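Relleo Packing Forum > Benches and Workstations > Surfaces
Thread: Label scuffing on orange bottles, green top vs. taped board
Started 10/25/22

bench_marlene
We repack small orange bottles for mixed cartons. The bench has a green top, and at the left end we keep a flat board wrapped in yellow packing tape as a landing area. Bottles are laid on their sides on the green, caps left, then moved to the carton one at a time.

I pulled the scrap sheet for January. Of 463 bottles handled, 6 were set aside for label damage. I want to know whether the damage comes from the board or from the green top before I spend money on either one. The board is the cheap part. The top is a Stalau mat and a replacement takes weeks.
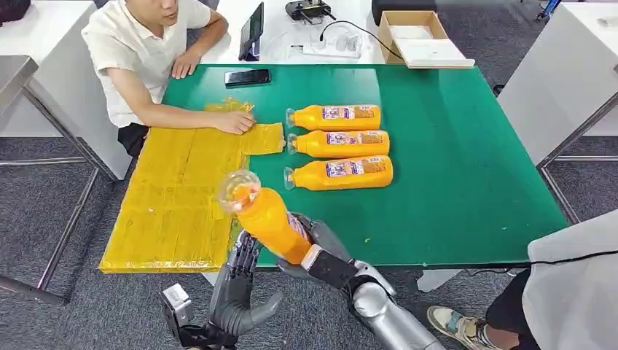

The tape on the board is standard clear yellow, laid in overlapping strips. I rewrap it when it starts to lift. Bottles are picked up by the body and not by the neck. Labels are the printed film kind and I have not measured the adhesive.

Marlene Campbell

gusset
Six out of 463 is 1.3 percent. That is inside what I would expect from the incoming cartons alone. Do you inspect before they reach the bench? If you don't, the number says nothing about the board or the mat.

bench_marlene
No incoming check at the moment. Fair point.

kraftliner
I disagree with gusset that you can't say anything. Look at where the damage is. Edge lift on a label comes from sliding. Dents and corner tears come from the carton. A sleeve split along its length is usually shrink film that was cut when somebody opened the case with a knife.

Also look at the tape overlaps. Each overlap is a step, and a label edge dragged across a step will catch sooner or later. If you keep the board, run all the strips parallel to the direction of travel.

t_orsolo
What kraftliner said about overlaps, with one addition. Moisture matters more than people think. A bottle with drops on it picks up grit from the mat, and the grit does the scuffing. Ours are detergent, orange, with the round Tide mark and a red banner in Chinese, and the lettering on that mark shows speckling well before the banner does.
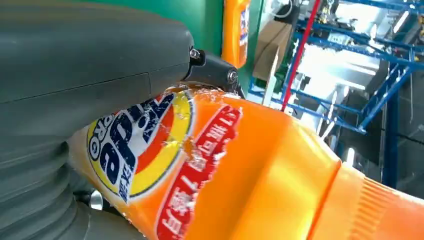 We wipe with a dry Grokis cloth before the bottle goes down. No solvent. Solvent took the blue off a test label in 60 seconds and I stopped there. I would not trust any wipe that claims to be label safe without a test on a scrap bottle first.

gusset
Wiping every bottle is a lot of labor for a 1.3 percent problem that may not be a bench problem at all.

t_orsolo
It's a few seconds. We were already picking them up.

kraftliner
Here is the sort procedure we use at Snorradóttir. It separates the causes without any instruments.

1. Check the label or wrapper on every bottle as it leaves the case. Anything marked at that point goes in a separate tray and is not counted against the bench.

2. For anything damaged later, write down the type: speckled print, lifted edge, or torn wrapper. A tear with a ragged, frayed white edge and patterned material exposed under it goes down as torn wrapper even when the printed blocks next to it are still readable.

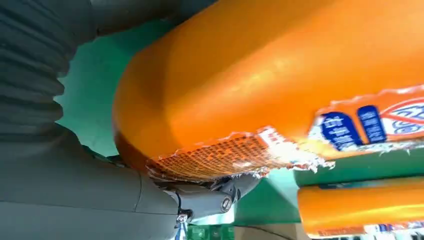

3. Run one batch of up to 300 bottles without the board. Lay them straight on the mat.

4. Run the same size batch with the board, freshly wrapped.

5. Compare by type, not by total.

gusset
Step 5 is the one I can agree with. A batch of 300 at her rate gives you about four damaged bottles per run, though. Four against five is not a result. She needs several runs of each.

kraftliner
Then she does several. They have to be packed anyway.

bench_marlene
I can do that. One question on step 3. If I take the board away I lose the marker for where the carton goes. Can I tape an outline on the mat?

t_orsolo
Not on the green. The adhesive residue will give you a third variable. Put the outline on the floor or on the back edge.

kraftliner
Agree. Residue on a mat is worse than a tape step.

mattegreen
Coming at this from the visibility side. We changed the bench top color twice and the scrap rate did not move either time, but missed bottles did.
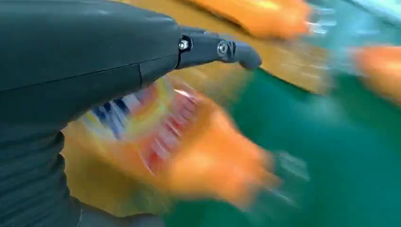
Contrast is a separate question from abrasion and I would keep it in a separate test. When we had an orange-brown board under orange bottles, people left one behind nearly every shift. With green and a mustard yellow next to it, the orange reads as orange even when you are moving fast and nothing is sharp. So if the taped board loses the scuff test, replace it with something smooth in the same yellow. Don't go to tan or bare cardboard.

gusset
Has anybody put numbers on that?

mattegreen
Not in a form I would post. Leftover bottles per shift, kept on a clipboard, and the clipboard went when we moved buildings.

bench_marlene
Noted on color. Plan is incoming check first, then board off, then board on with the strips running parallel. I'll wipe in neither, so that t_orsolo's point can be tested afterward by itself. Same packer for all runs if I can get the schedule to allow it.

t_orsolo
Log the humidity if you have a meter.

bench_marlene
I have one. It reads high by the door, so I'll move it to the bench.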